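Practice in Rooms That Don't Exist

Rullville lab trains a robot arm in simulation, then asks whether the lessons carry over

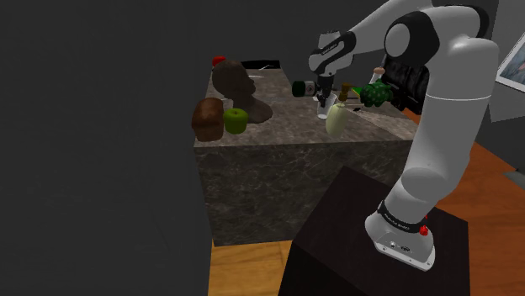
According to Magaña, the trouble with simulated training is that it flatters the people who run it. A policy can score well in software for months and then fumble the first real cup it meets, and by then the budget has been spent on the wrong thing. That complaint has followed the field for years. The team at Prundeck, a small research group in Rullville, built its latest study around it.

The question was narrow. If a robot arm learns to pick up household objects entirely in simulation, which parts of the simulation matter most when the arm moves to a real table? Some groups put their effort into realistic lighting and surfaces. Others work on the physics of contact. Many do a little of each and can't say afterward which one helped.

Prundeck generated 2000 simulated rooms. Each has an arm with a two-fingered gripper, a surface to work on and a mix of objects placed by a script. The script has no sense of what belongs together, so a drinking glass can share a counter with a stone-like bust, a loaf of bread and a green turtle. Wall color, floor material and light level change from room to room. So do the height of the counter and its distance from the arm.

The group then trained four versions of the same policy. The first saw every kind of variation. The second always saw the same lighting and surface materials. The third saw the objects in a small set of fixed layouts. The fourth had varied scenes but a single setting for friction and object weight. Training time was the same for all four, and so was the network.

Testing took place on a real arm at a partner site, Rornbridge, where the staff had no part in the training and weren't told which version they were running. They logged 1033 grasp attempts. A grasp counted as a success if the object was lifted and held for five seconds without slipping.

The version trained on fixed layouts did worst by a wide margin. It had learned where objects tended to be, and it reached toward those places even when they were bare. The version with fixed lighting did better than the team expected. It lost some ground on shiny and transparent objects and very little on anything else.

Friction and weight fell in between. The policy trained on a single setting could find objects well enough and close on them, but it dropped smooth ones at nearly twice the rate of the fully varied policy. Most of those drops came in the first second of the lift.

Of all the attempts, 363 ended in failure, and the group went through the recordings of every one. They sorted the failures by the moment things went wrong: choosing a target, approaching it, closing the fingers, or lifting. Approach errors were the largest group. In many of them the gripper touched a neighboring object on the way down and pushed the target out of place. Crowded surfaces caused more of these than any single object did.

Clear glass remains a weak point for all four versions. The depth camera at Rornbridge often reads through a glass to the surface behind it, and the simulated camera used in training doesn't copy that behavior well. Prundeck tried adding false depth readings around transparent objects in a follow-up run of 128 grasps. Results improved, though the run was too small to separate from ordinary variation between sessions, and the paper reports it only in an appendix.

The study has other limits. It used one arm and one gripper. All of the objects were rigid, so it has little to say about cloth, bags or soft fruit. The real tests were held in a single room with steady overhead light, which may explain part of why fixed lighting in training did so little harm. A room with a window could give a different answer.

For labs with limited computing time, the practical advice is to spend it on layouts first and contact settings second. Rendering a scene with more careful light took Prundeck several times longer than shuffling the objects on the counter, and the shuffling bought more.

Rornbridge plans to repeat the tests in July with a second gripper and with the blinds open. Prundeck is rebuilding its simulated depth camera in the meantime, starting with glass.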